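February 24, 2018
5 min read

Slept badly again and was up before six. The house was cold enough that I put my coat on over my robe to make coffee. I sat with the seed catalog for a while and didn't order anything.

I have been trying to finish my aunt's letters before spring, and today I got through the 1961 bundle. She wrote to my mother every other week from the year she left home until her hands got bad. Most of what's in them is weather and prices. She paid too much for a winter coat and regretted it for four letters. She had a boarder named Ansari who studied at the kitchen table until midnight and ran up the electric bill, and she never asked him to stop. By the summer she was saving him a plate. I would like to know what became of him, but he drops out of the letters after July and she doesn't say why. Either he moved or my mother lost a few pages. Both are possible.

I type them up as I go. Her handwriting is fine until she gets to the bottom of a page, where she starts squeezing it in sideways along the margin, and then I have to use the magnifier. The typed file passed 3,000 words for this bundle alone. Lise Boychuk thinks I should have them scanned at the library and leave it at that. She may be right about the scanning. The typing is for me, though. I don't read slowly enough unless my hands are doing something.

Lise came by at eleven with a jar of soup and stayed until almost one. We talked about her knee, and then her son's move to Lakeo, which is five hours by car and has one decent road in. She doesn't want to drive it in winter and he doesn't want to come back this way until his job settles down, so they talk on the phone. I said Easter was early this year. She said she knew when Easter was.

After she left I walked to the post office. The sidewalk on the north side is still ice from the corner to the church and I took the street. Mailed the tax forms, bought stamps. There was a notice up about the Bavik bakery closing for good at the end of the month. I had heard it from two people already but hadn't quite believed it until I saw it taped to the glass. My mother used to send me there for rye on Saturdays, and I would eat the heel on the way home and say it came that way. I went in and bought a loaf and some of the poppy seed rolls. The line was longer than I have seen it in years. People who hadn't bought bread there since they got married were standing around talking about how good the bread was. I suppose I was one of them.

Came home and had the soup with the rye. Lise puts too much dill in it but it was hot.

The car needs to go in. It has been making the noise again when I back out — a kind of knock, twice, and then nothing. I'll call on Monday. No, I'll be at the dentist. I'll call after.

Tried to read in the afternoon and fell asleep with the lamp on. Woke up at 4 with a stiff neck and annoyed at myself. Did the ironing to make up for it. Nineteen napkins, most of them my mother's, and I don't know why I keep them ironed when I eat over the sink half the time. They look nice in the drawer.

I went back to the letters after supper, only to put them in order. There are 24 in the next bundle and the top one is dated the week I was born. I didn't open it. I want to be rested for that one, and I want to have the whole morning. I did look at the envelope. The stamp is crooked and she had started to write our old address, crossed it out, and put the new one underneath. So they had only just moved. My mother always told me they'd been in the house a full year before I came along.

Might ask Lise if her mother would have remembered. Probably too late to find out from anybody. I could check the deed, which should be in the gray box in the closet with the insurance papers, unless I moved it when the pipes
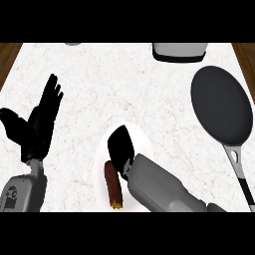 burst and everything had to come up off the floor. I'll look tomorrow. Going to bed now, it's past ten.

Recent entries
The gray box
Snow, and the wrong prescription
My aunt's letters, 1960
Cleaning out the hall closet
A week without the car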